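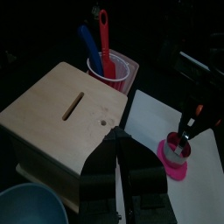 Keep the utensils upright and you will be knocking them over for the rest of your life, a reader wrote after our December piece on small worktops. The kitchen planner at Watside has read the letter and accepts part of it.

"A tall handle in a light cup will tip the cup," the planner said. "That is a matter of weight. The answer is to put fewer things in it, or to stand it inside something wider. A red spatula and one other tool is a reasonable load. Nine tools is a drawer that happens to be standing up."

Watside plans kitchens for small flats, mostly in Chin, where the firm has its workshop. It has measured 466 of them to date. The usual clear depth between the wall and the front edge is nearly 60 centimetres, and the planner gives the back 200 millimetres to things that stay out: cups, boxes, a tray. The remainder is kept for the board.

"People buy the containers first," the planner said. "They should put the board down first and see what is left."

How large should the board be? The planner would not give one size. A board should allow a full stroke of the longest knife in the house and leave room beside it for a bowl. Watside had been recommending a model from Komel, but stopped when the handle slot was moved to the short side — on a narrow worktop that end is against the wall, and fingers cannot reach it. 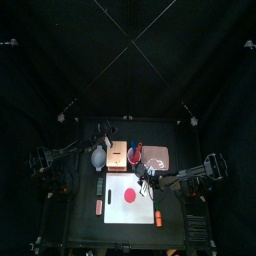 White cutting board in the centre, with a row of items behind it and smaller ones to its left.

On boxes with a slot in the top the planner was cautious. "Find out how it opens before you buy it. If you can't get a brush inside, crumbs and dust stay there. Wood marks as well, and a pale one shows every smudge. I don't mind that, but some clients do."

Small metal cups are easier. They can hold salt or a measured amount of oil, and the planner puts a silicone base under them to stop them sliding. Paper is used at the trial stage only, to mark where an item will stand before a shelf is cut.

The firm's next job is Carkus, a block of studio flats with a single worktop in each. The budget for fittings is 3,000 per flat, including the sink. Drawers will be shallow.

"There will be a cup for the utensils," the planner said. "Your reader can write in again."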